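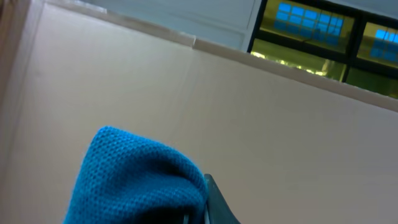 3.2 Knitted cloths: folding, rolling, and what the shelf does to them

Knitted cloths were the hardest group to store well and also the one people use the most, so they get their own section. Woven tea towels (Section 3.1) hold a crease. Knits don't. A waffle or dimpled knit springs back at the fold, the edge rounds out, and after a night in the drawer the stack leans. We saw this in every home in the Dromala sample, whatever the folding habit.

By cloth we mean a square or near-square piece of knitted fabric used for wiping, drying or covering. Not clothing. Blankets were left out too, except one baby blanket that the household used as a dish drying mat and which we kept in because it was washed and put away with the rest.

Procedure. Each home got the same set of cloths, new, washed once before delivery. Participants put them away as they normally would for the first half of the study, then switched to the method on the card. Three cards: flat fold in quarters, fold in thirds then roll, or loose bundle (pick up from the middle, tuck the corners under, set down). The loose bundle was added late, after the August pilot, when we noticed that it was what most people did anyway once the card was out of sight. Storage was the home's own drawer or shelf. In homes without a free drawer we supplied the Otance open shelf unit, small size.

In total 900 put-away events were logged, over 70 homes. An event is one cloth going from clean laundry to its storage place, start to let-go. Events where the cloth was put down and picked up again within the same minute were merged. Cloths that went straight back into use without being stored were not logged, and in a few homes this was most of them – we come back to it in 3.4.

What we looked at. Time per event, height of the stored cloth the next morning, and whether the cloth could be taken out one-handed without pulling its neighbor along. The last one turned out to matter most to participants. Height was read with a plain ruler against the drawer wall, at the highest point of the fabric. For bundles the highest point is usually a rounded shoulder near one side, not the middle, so readers were told to look for it from the front and not from above. Early readings taken from above were redone.

Figure 4 shows a knitted cloth in a loose, folded-over shape. A blue knit with small regular dimples, the top edge coming down in a long curve, a deep fold underneath it and a second roll of fabric below that. The hollows are what makes this shape so bulky for its weight. They are also what fingers look for. In interviews people talked about "the pocket" or "the mouth" of a bundle and said they grab there without thinking, so the hollow is lost space and a handle at the same time.

Figure 4. Blue knitted cloth with an arching upper edge and a rounded inner roll, against a plain beige surface.

Results, flat fold. Fastest to stack, slowest to make. Quarters of a thick knit give four soft layers, and the folded side ends up taller than the open side, so a pile of them tips toward the open side unless every other one is turned. Few participants turned them. Those who did had mostly worked in a shop or a hotel. Next morning height was up by 10 percent on average against the height at let-go, nearly all of it at the folded side.

Results, roll. The best of the three for taking out, if the drawer was full. In a half empty drawer the rolls opened. Once a roll has opened it is worse than a bundle, it lies across the others and has to be lifted off first. Several homes solved this with dividers. We tried the Plistel divider in a sub-group and it did hold the rolls shut, but it was too shallow for the thick knit and the tops spread over the edge. Participants liked it for socks.

Results, bundle. Quickest by far and the tallest. Height readings were all over the place and we dont report a mean for them. What surprised us was the one-handed test: bundles came out clean more often than flat folds did, even from a crowded shelf. Our reading is that a flat stack has large faces touching and the knit grips itself, dimple against dimple, while two bundles touch only at the shoulders. We did not measure friction between cloths, so this stays a guess for now. Voß, the textile lab that washed our set, has offered to run a simple pull test on the same fabric.

Mixed storage. In 2 homes cloths of different thickness were kept in the same drawer by choice, thin ones flat at the bottom and thick ones bundled on top. Worked well, both homes kept it after the study ended. Too few to say more.

Surface color made a small diference we had not planned for. On pale shelves and drawer liners a strongly colored cloth was put back in its own spot more often than a white or beige one. Participants said they could see the gap where it belonged. With pale cloths on a pale surface the gap is harder to see and things drift toward the front – the same drift as reported for the towels in 3.1, only slower.

Limits of this part. Only one knit weight was followed all the way through. No wash-to-wash comparison, though the fabric clearly gets softer and the rolls open sooner toward the end. Drawer depth was noted but not controlled for, and in the shallow drawers the bundle height is really the height of the drawer.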